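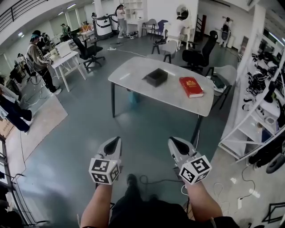

20 Jan 2018

Since Monday I am making the budget for our next grippers, and it is harder than I expected. Rokeritz asks 3,865 dollars for one pair. Marsden is cheaper, but they sell the finger pads separately, 71 dollars for each set, and we use many sets. I also put 311 dollars for cables and power strips, which I forgot completely last year. The order must go out in March, so I still have time to compare the delivery terms.

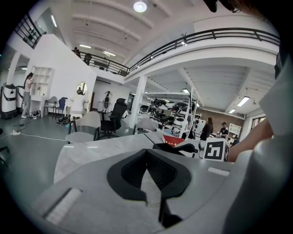

Billia wrote to me that I should ask Drustuveo for a price too, and keep about 30 percent of the money for spare parts. I had planned much less for this. Tomorrow I will change the table again.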